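About Zustico

Zustico is a small type foundry. We draw fonts, test them and license them to people who make books, signs, websites and packaging. The foundry was started by Saturnino Cantero, who trained as a sign painter and still draws the first version of most of our letters with a brush.

There are 3 of us. Saturnino does the drawing and has the final say on shape. The other two of us handle spacing, kerning, font production, customer email and the accounts. We all proofread.

What we make

The catalogue has three families at present.

Brenedlow is a text serif in regular, italic and bold. It was drawn for long reading at small sizes, so the joins are open and the thin strokes are thicker than you might expect when you see it large. It has old-style and lining figures, small capitals and a full set of fractions.

Melnychuk is a sans serif with Latin and Cyrillic alphabets. The two alphabets were drawn side by side over the same period, and the Cyrillic has its own italic forms. Melnychuk is our best seller and the one we get the most questions about. The regular weight now has 2906 glyphs, including the localised forms for Bulgarian and Serbian.

Zestdale is a display face based on painted shop lettering. It comes in one weight, capitals only, with a good number of alternates. Please don't set paragraphs in it.

Formats and licences

Every family is supplied as OTF and WOFF2. TTF files are available on request at no extra charge. A desktop licence covers the computers in one office, and a web licence covers one domain with no limit on page views. App and e-book licences are priced separately. Students can buy any family at half price with a letter or email from their college.

We do not rent fonts. Once you have paid for a licence it does not run out, and updates to that family are free. If you lose your files, write to us from the address you ordered with and we will send them again.

Trial fonts are on the download page. They have the basic alphabet and figures but no kerning, so please don't judge the spacing by them.

Custom work

About a third of our time goes on commissions. Most of these are changes to an existing family, such as a new weight, a different lower case g, or accents for a language we don't yet cover. A full custom family takes much longer and we only take on one at a time. We will need to know which languages you use, the smallest size the type will be read at and whether it is mainly for print or screen.

Languages

Brenedlow and Melnychuk between them cover 167 languages. The full list is on the support page. If yours is missing, or if an accent sits in the wrong place, please tell us. The Vietnamese marks in Melnychuk were redrawn last year after a reader sent us a marked-up page, and the new version is much better.

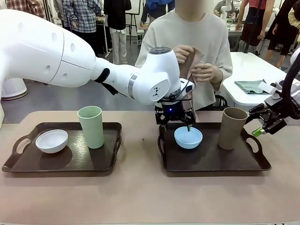
Dark serving trays on the table
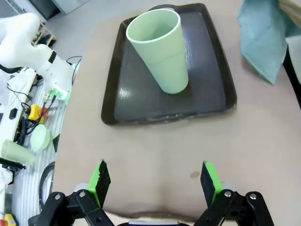 Visiting and contact

The studio is open to visitors by arrangement. We have printed specimens of all three families and a shelf of old catalogues that you are welcome to look through. Please email first, as there is often only one of us in. We close for the whole of July.

Email is the best way to reach us and we normally reply within two working days. For a technical problem, please include the name of the program you are using, its version number and the version number of the font, which you will find in the font's information panel. Invoices and licence certificates are sent as PDF files with the download link.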